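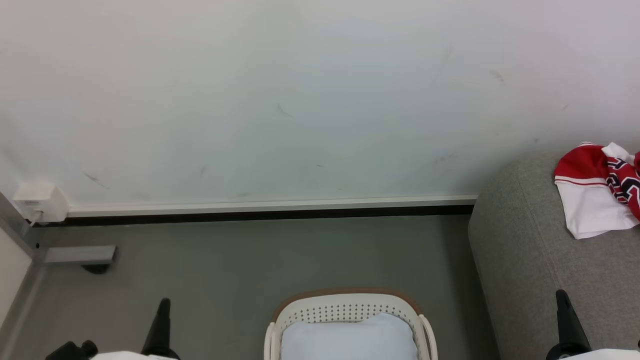 How did small ports pay for their own defense when the crown sent no money? Most of them borrowed from local merchants and repaid the loans out of harbor dues, as the Nadham account books show for the years after the restoration of the monarchy.

## 3. Loans and Harbor Dues at Nadham

The surviving books contain 3,428 entries, of which 213 record payments to private lenders. Le Roux treated these payments as gifts made under pressure. Fukuda read them as ordinary debts, and the present study follows her view. Interest was paid each June, and late payments were entered in a separate column.

**Figure 1.** Plain interior wall with baseboard.

The largest lender was the Engelbrecht family, whose name appears in 11 of the yearly summaries. Their terms were strict. In 3 cases the town gave up the income from the Osmont quay until the debt was cleared. The council at Clekon, which faced the same costs, raised a tax on salt and borrowed very little. Its records for the period are thinner, and the comparison in Section 4 is limited to the years for which both sets of books survive.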